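Jornada de puertas abiertas del taller Fustalano

La jornada de puertas abiertas del taller Fustalano es un encuentro anual que se celebra en Jutville, en el polígono de Skosavska, y en el que cualquiera puede acercarse a ver brazos robóticos en funcionamiento. Escribo esta entrada en primera persona porque la wiki local lo permite y porque estuve allí toda la mañana, así que perdonad si me enrollo (me enrollo siempre, ya me conocéis los que leéis mis otros artículos).

Historia

La primera edición fue en noviembre y vinieron 30 personas, casi todas del barrio. En la última ya pasaron 400 por la puerta, ¡y eso que llovía! La organiza desde el principio Orsolya Pintér, con Janaka Wanigasekara al frente de las demostraciones. El nombre de Chow, que veréis en los carteles viejos, es el del antiguo almacén que ocupaba la nave y todavía hay quien queda «en el Chow».

El recorrido

Se entra por el lado de las oficinas y enseguida se llega a la zona de trabajo, que es un taller de verdad, con sus cables, sus bancos y sus herramientas por medio. A mí eso me encanta. Los brazos son articulados, con la base fijada al banco, y lo que más sorprende a quien viene por primera vez es el tamaño: en las fotos de los folletos parecen de sobremesa y luego te ves mirando hacia arriba. 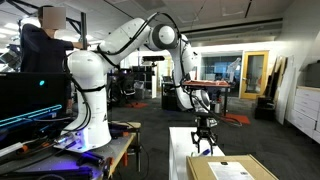
El brazo blanco con la pinza hacia abajo, sobre la mesa de demostraciones.

Las visitas van en grupos de 12 y duran lo que duren las preguntas. En el mío hubo muchísimas, sobre todo de un señor que quería saber si aquello podía podar un olivo - Janaka le contestó muy en serio y estuvieron un buen rato con el tema de las ramas finas.

Demostraciones

El programa cambia de un año a otro, pero la base son tareas pequeñas con objetos corrientes: acercarse a algo, cogerlo, moverlo, dejarlo. Dicho así suena a poca cosa. Luego lo ves de cerca y entiendes por qué se habla tanto de la altura de la pinza, que si baja un pelo de más aprieta contra la mesa y si se queda corta cierra en el aire.
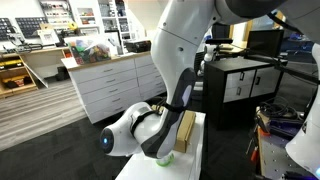
La punta de la pinza junto a un pequeño objeto redondo, verde y blanco.

Mi consejo es ponerse de lado, a la altura de la mesa. De frente el propio antebrazo te tapa lo mejor, y detrás no se puede pasar mientras el robot está encendido (hay una persona pendiente y lo dice con mucha amabilidad, pero lo dice).

También se explica la diferencia entre mover el brazo a mano, con un mando, y dejar que repita un movimiento guardado. Fue la parte que más me gustó, y eso que yo venía convencido de saberlo todo.

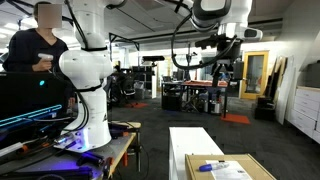
Taller Fustalano · Equipo de Manipulación y Demostraciones

De este equipo dependen los brazos, los turnos y el material que se pone sobre las mesas. Orsolya me contó que los objetos se eligen con bastante manía: las cajas de cartón funcionan bien, los rotuladores tienen su miga porque ruedan, y el papel es un capítulo aparte. El ejercicio del rotulador sobre papel es, para mi gusto, el más bonito del programa. Exige sujetarlo bien, mantener la presión y no arrastrar la hoja, y la gente se queda callada mirándolo - hasta los críos.

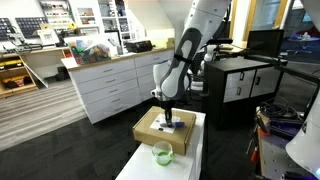
Después llegan las preguntas otra vez, claro, y casi siempre son las mismas: cuánto tarda en aprender, si se equivoca, si se puede probar. A lo último la respuesta es que sí, por turnos y con cita apuntada en la entrada.

Información práctica

La entrada es gratuita. El autobús 510 para en la puerta de Skosavska y el aparcamiento se llena pronto, así que yo iría en bus sin pensarlo. Conviene llevar calzado cerrado y dejar las mochilas grandes en casa, que entre los bancos se pasa justo.

Véase también: Polígono de Skosavska; Antiguo almacén Chow; Jutville.

Última revisión: 28 feb 2025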